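Console sink

A console sink is a washbasin held up by a metal frame or a pair of legs, with nothing underneath it but air and, in most households, whatever has been put there to fill the air. It occupies the middle ground between the pedestal sink, which hides its pipes in a column, and the vanity unit, which hides everything in a cupboard.

Origins

Washstands came before taps. For a long time a bedroom had a piece of furniture with a jug and bowl on it, and somebody had to carry the water up and carry it down again. When pipes reached the upper floors the bowl was fixed in place and the furniture slimmed down to a frame. The jug was retired to the windowsill, where it holds dried flowers.

The form fell from favour once fitted cupboards became cheap, and came back when bathrooms shrank. A revival usually dated to small hotels brought with it the towel rail built into the frame, now so common that buyers complain when it is missing. The Nultis, a rectangular model sold with white or black basins, has one. The Ilter has a shelf instead and a loyal following among people who own baskets.

Construction

The basin is normally ceramic or a cast resin, with a flat rim or deck. The frame bears the weight, although most makers also ask for two wall bolts and print the request in bold. Legs may be upright or splayed. Splayed legs look lighter and catch more toes.

Height is a matter of dispute. Leidy Betancur, whose handbook The Small Washroom gives the subject 39 pages, prefers a rim slightly above the usual level, on the grounds that adults should not have to bow to wash their hands. Her co-author Jhair Villca added a footnote on behalf of children and short people, and the footnote is longer than the chapter.

The deck

The flat area beside the bowl is called the deck. Catalogues show it bare, or with one bar of soap. In use it attracts a cup, a spoon that belongs to the cup, a sponge or small dish, and a folded cloth that was meant for the rail. Betancur calls this "deck creep" and regards it as incurable.

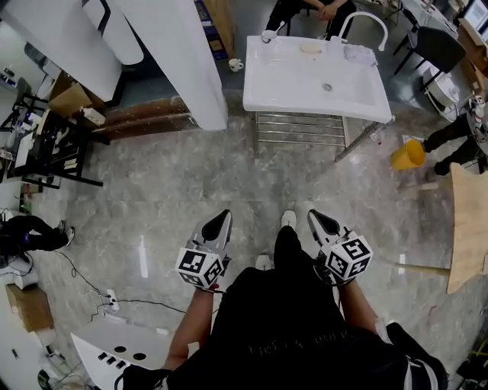

Attempts to prevent it have mostly involved making the deck smaller. The Châu basin reduced it to a ledge 13 centimetres deep, and owners responded by using the floor. Mugs are the usual overflow, followed by spare rolls.

The rail

A rail below the basin keeps towels within reach of wet hands and also within reach of drips. Horizontal bars dry a towel reasonably well if it is hung singly. They are more often used in layers, with the oldest towel at the back, consulted by guests.

Cleaning

Open frames make the floor easy to mop, a point raised in every brochure. They also make it easy to see whether anyone has. Chrome shows water marks and should be wiped with a soft dry cloth. Painted frames chip at the feet.

See also: Pedestal sink; Washstand; Towel rail; Serkow trap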